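## 4. Positioning the wheelchair at the bedside
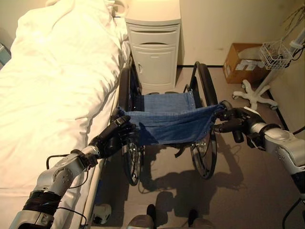

Section 4 applies to the Sisport manual wheelchair when it is used with a standard bed in a small room. Unfolding and first assembly are covered in Section 2. Brake adjustment is covered in Section 3 and must be complete before the chair is brought to the bed.

The procedure places the chair parallel to the mattress, with one armrest next to the bed and the other side open to the room. It is intended for parking the chair between uses and for preparing it for a seated transfer. It does not replace the transfer instructions given by the user's therapist or nurse.

### 4.1 Before you start

- Clear the floor beside the bed. Remove rugs, cords, shoes and bags.
- Tuck in sheets and blankets on the side where the chair will stand. Loose bedding can be drawn into the spokes.
- Close all drawers and doors on the bedside cabinet.
- Lock the bed casters, if fitted.
- Check that the floor is dry.

**Note:** Smooth floors let the chair roll with very little push. Keep both hands on the handles until both brakes are set.

### 4.2 Clearances

| Location | Minimum |
|---|---|
| Free floor on the open side of the chair | 500 mm |
| Front of footplates to cabinet, parking only | 5 mm |
| Front of footplates to cabinet, transfer | 500 mm |

Measure the open side from the outside of the rear wheel to the nearest wall or piece of furniture. If the transfer clearance cannot be met in front of the chair, move the cabinet before the transfer and return it afterward.

### 4.3 Moving the chair into place

The chair must be unoccupied for this procedure.

1. Stand behind the chair and take one push handle in each hand. Close the fingers fully around the grips.
2. Release both brakes.
3. Align the chair with the long side of the bed while it is still clear of the mattress. The backrest faces you and the seat faces the cabinet.
4. Push forward slowly. Watch the armrest on the bed side and the rear wheel below it.
5. Stop when the footplates reach the required clearance from the cabinet.
6. If the chair has drifted away from the bed, pull back 2 feet and approach again. Do not drag the chair sideways. Side loading wears the front caster bearings and can loosen the caster stems.
7. Set the brake on the open side, then the brake on the bed side.
8. Push lightly on both handles. The chair must not roll. If it does, return to Section 3.

**CAUTION – Pinch point.** The gap between the bed-side armrest and the mattress closes as the chair moves forward. Keep hands, call cords and bed controls out of it.

**CAUTION – Do not lift by the armrests.** The pads are fastened from underneath and are not rated as lifting points. To raise the front casters over a door strip, tip the chair back with the push handles.

### 4.4 Armrests

In the parking position, both armrests stay down. The pad on the bed side may rest close to the mattress but must not press into it. A pad that is pressed sideways for long periods can work loose on its bracket.

For a transfer, the armrest on the bed side is removed or swung back, depending on the model:

1. Set both brakes.
2. Press the release lever at the front of the armrest tube.
3. Lift the front of the armrest until it clears the socket.
4. Swing the armrest to the rear, or lift it out completely and lay it on the cabinet – never on the floor, where it can be stepped on.
5. After the transfer, return the armrest and push down until the lever clicks.

### 4.5 Footrests

Footrests may remain fitted while the chair is parked. Before a transfer, fold both footplates up and swing the hangers outward. If the bed frame blocks the hanger on that side, remove the hanger instead.

**WARNING – Do not stand on the footplates.** The chair will tip forward even with both brakes set.

### 4.6 Seat and backrest fabric

Fabric slackens with use. Some sag across the backrest is normal. Inspect the following each time the bed linen is changed:

- the seam along the upper edge of the backrest
- the fasteners that hold the backrest to the uprights
- the rivets along the side edges of the seat
- any straps hanging below the backrest

Shorten or tie up a strap that can reach the wheels. Replace the fabric if a seam has opened, a rivet has pulled through, or the fabric touches the wheels when the chair is occupied. Tredero replacement fabric sets fit all frame widths and are supplied with new fasteners. Do not reuse the old ones.

Clean the fabric with a damp cloth and mild soap. Do not use bleach. Let the seat dry fully before use.

### 4.7 Wheels

1. Run a cloth around each tire and remove hair, thread and lint.
2. Check the spokes by pressing neighboring pairs together lightly. Both wheels should feel alike.
3. Spin each rear wheel with the brake released and the wheel raised. It must not rub on the frame.

A wheel that has caught bedding should be checked for bent spokes before the chair is used again. Send damaged wheels to Nzioka as a complete unit. Single spokes are not sold as spare parts.

### 4.8 Problems

**Chair turns toward the bed when pushed.** Uneven pressure on the handles, or lint in one front caster. Clean the caster and repeat 4.3.

**Brake holds on one side only.** Low or worn tire on the weak side. See Section 3.4.

**Armrest pad catches the sheet.** Move the chair away from the mattress and tuck the sheet again.

Brullesness Home Care Equipment
Revised May 25, 2019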